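From: Damir Hoxha
To: Kono manipulation course, project list
Date: 14/09/2020
Subject: Re: Shoe task, wrist view and the loop grasp

Ulla Nygård wrote:

> Two questions before I merge the Sollum branch. First, do we keep the wrist view at full width, or crop it to the strip between the fingers? Team Andach crops and says training is quicker. Second, the loop grasp fails more than the collar grasp in my logs, and I can't tell if that is the detector or the approach angle. I would like both settled before the November demo, since the config freezes two weeks earlier.
>
> Ulla

Answers in order.

**1. Crop.** Keep the full width. The finger tip and the shoe need to be in the same view for the offset estimate, and the crop throws away most of the laces. The background past the table is messy, but masking it by depth costs less than losing the upper.

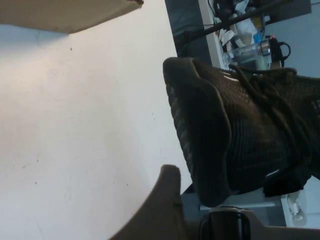 *Wrist view, dark knit shoe, gripper finger at the bottom edge.*

The collar is easy to segment from this side. The laces are not. They are the same dark tone as the mesh, and the segmenter joins them to the upper unless the exposure is raised. I now raise it by a fixed step and leave auto exposure off. Please do the same in your branch, otherwise our logs can't be compared.

**2. Loop grasp.** I think it is the detector. I went through the 283 labeled close views and sorted the failures by hand. In most of them the approach angle was within limits and the predicted grasp point was on the border of the item, well off the cord. The angle limit is 10 degrees and I would leave it there.

The likely cause is the edge filter. It was tuned on smooth outlines, and a bumpy border gives it a strong response at every bump. 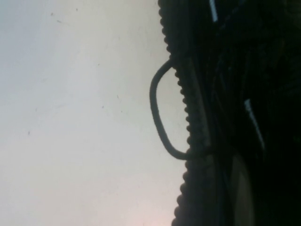 A plain threshold does better on this kind of view. Dark item on a pale surface, so the split is clean, and the opening inside the loop comes out as a closed region of background. Take the largest closed region, fit a line to its outer side, and grasp at the midpoint with the fingers across the cord. Small specks on the surface also pass the threshold, so drop any blob under 10 pixels before looking for the region.

I have this running in the `loop-threshold` branch. Known problems:

- Focus is soft at close range. The standoff is set to where the cord is sharp, and the rest of the item is allowed to blur.
- No useful depth on the black fabric. The height comes from the table plane plus a constant.
- If the loop lies flat against the item there is no closed region, and the code falls back to the collar routine. That is wrong for anything without a collar. It should return "no grasp" instead.

The third one is open. Ulla, if you have time, it is a small change in `select_grasp`. I would take it as a patch against my branch so the merge stays simple.

The Ó Riain fingertips are still on the list for testing. I don't want to change the fingers and the detector in the same week, so they wait until the loop numbers are in.

Damir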